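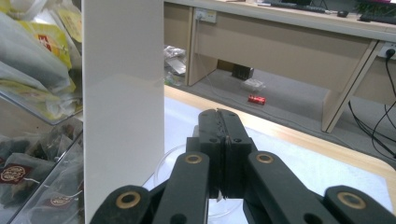

Why Does a Table Feel Cold?

Put one hand on a wooden table and the other hand on a metal spoon. Which one feels colder? Most children say the spoon. But if both things stayed in the same room all night, they have the same temperature! So why does your hand tell you something different?

Your skin does not work like a thermometer. It feels how fast the heat is leaving your body. Your hand is warmer than the room, so heat goes from your hand into the thing you touch. In metal, heat travels very quickly. In wood it travels slowly, and the place under your fingers soon becomes a little warm too. Then your hand does not lose so much heat.

People in cold places know this well. In the village of Asalside, the old houses have door handles made of wood. In January it is much nicer to hold them than iron ones.

Air is even slower than wood. A wool sweater is full of small pockets of air, and these keep the heat close to you. Birds do the same with their feathers - look how round they become in winter.

Try it at home

Find 3 things in one room: a metal spoon, a book and a woolen sock. Leave them together on a table for the night, away from the sun and the heater. In the morning, touch each one with the back of your hand. Write down which feels coldest and which feels warmest.

If you have a room thermometer, put it next to them and read it also. Ours in Tromthorpe showed 69 degrees Fahrenheit.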